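About Emov

Emov hires out two-armed benches to people who need small, dull jobs done more than 200 times. We started in Hotholm with 2 benches and a kettle. The kettle has been replaced. 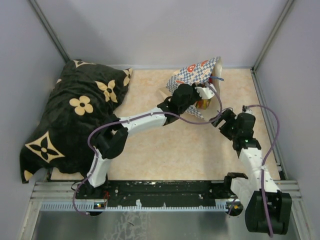 One arm at the mouth of the bag, the other close by.

Hire includes setup, a spare gripper and a patient voice on the phone.
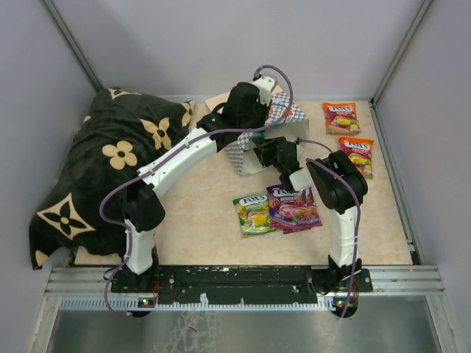 Our Griltine package is for shops and packers with awkward stock. Cartons are easy, so we quote for them cheaply. Paper bags and sweet packets that overlap, like the purple ones at the front, take longer to set up, and we charge for the extra day.

Benches ship from our Betancur store.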